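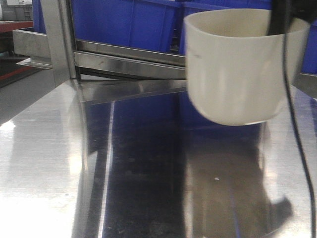 Tien-fu Mok
Co-founder, packing and complaints

Sirkwood packs and ships tableware for small potteries that would sooner make cups than mail them. Khrystyna-Mariia Panasiuk and I started it with 2 tables and a tape gun that jammed, and we still have the tape gun.

Our first customer was Romaniuk, a studio with 844 mugs and a firm belief that newspaper was padding. We talked them out of it over the course of one October. They have stayed with us, and they still send the invoices wrapped in newspaper.

Most of the work is done on stainless steel. It wipes clean, it shows every smudge, and it makes a plain white cup look far more expensive than it is. Khrystyna-Mariia picked it. I wanted oak and was outvoted, one to one.

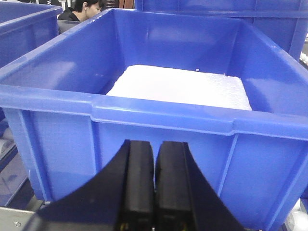
Blue bin, white foam block. The house colors, more or less.

Foam gets used again until it starts shedding, then it goes back to the supplier. We keep to one size of bin because we tried 5 and spent a whole summer looking for lids.

We moved into the present room after the lease on Zivberg Street ran out. It is 624 square feet with proper daylight, and the rent is a subject we leave to Khrystyna-Mariia. 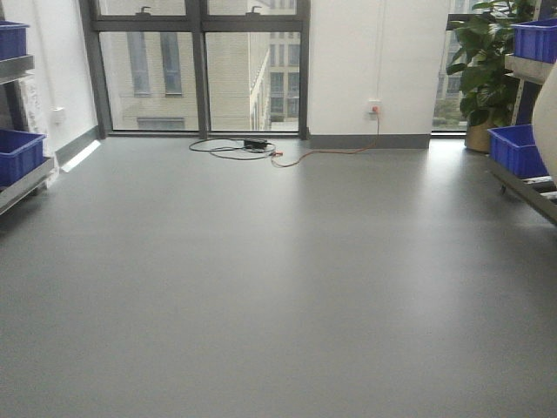 The window end, with a view of the neighbors' brickwork.

Potters are welcome to visit. Call first, bring one piece you don't mind us handling, and please park on the Sterno Lane side.

Page last updated Sep 3, 2019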